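Boards > Home Tech > Shows & Open Days

Prernetti open day, laundry demo
Print this thread | E-mail to a friend

gasketgrump, 20/11/2025
Went to the Prernetti open day to watch their humanoid do laundry. I've sat through this promise before, at Canari in June. Same speech, new robot.
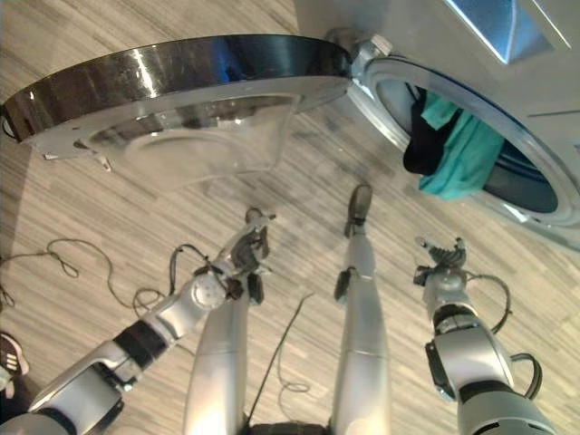
Door open, teal thing and black thing hanging out.

spincycle300
At least it has real fingers. Canari's had a hook.

gasketgrump
Fingers are fine. I want to see a full family load, with socks.

mopandbucket
You're too hard on them. Two hands on a basket is harder than you think.
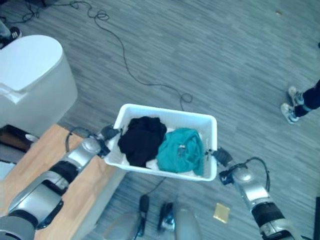 tallowby
Did they give a price?

gasketgrump
The rep wouldn't name one. He did say 1,000 people had signed up to hear more.

spincycle300
I'd sign up too. Signing up is free.

mopandbucket
Fine, but I'd still go again.

Filed under: Household robots, Seen in person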